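Elness opens knitwear repair service at Lockyer shop

Elness, the women's clothing retailer, has opened a repair and alteration service for knitwear and outerwear at its shop in Lockyer. The service began in April and is open to all customers, including those whose garments were bought elsewhere.

Repairs are carried out on the first floor, where a former stockroom has been fitted out with four work tables and a fitting area. The team will mend moth holes, replace zips and linings, reknit worn cuffs and shorten sleeves and hems. Leather, suede and fur are not accepted at present.

Kristine Yap, retail director of Elness, said the company had been asked for such a service for several years. "Our customers tend to keep a good coat or cardigan for a long time, and they would come to the counter asking where they could have it mended," she said. "We used to give them a list of addresses. We are pleased that we can now do the work ourselves."

The service was tried out last winter at the smaller Bestcombe branch, where over 4,000 garments were handed in. Lambswool jumpers made up the largest group, followed by lined wool coats. Moth damage and worn elbows were the most common faults, and the company has bought in a wider range of darning yarns as a result.

Prices start at £8 for a single small hole in a plain knit. A replacement coat zip costs £20, with the zip included. Relining is priced after inspection, and customers will be given a written quotation before any work begins. Garments must be washed or dry cleaned before they are handed in, and staff may decline items that are not clean.

Ngaio Nepia has been appointed to lead the workroom. She trained as a pattern cutter and spent much of her career in bridal alterations before moving to knitwear. She is joined by Cameron Paewai, who ran the Bestcombe trial, and by two part-time menders. 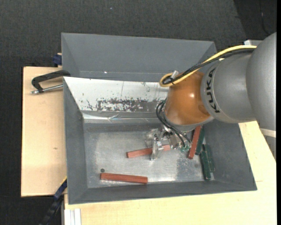 Most repairs will be ready within three weeks, although visible mending in a contrasting colour may take longer - the yarn is matched by hand and must be approved by the customer. A text message will be sent when an item is ready for collection. Uncollected garments will be kept for six months.

Customers who are unable to visit Lockyer may leave garments at the Bestcombe or Vasteck branches, from which they will be sent on each week. There is no charge for this transfer. Postal repairs are not offered.

Appointments are needed for alterations that involve a fitting, and may be made in the shop or by telephone. Simple repairs can be handed in at the ground floor till during normal opening hours. The last fitting of the day is at 4.30pm.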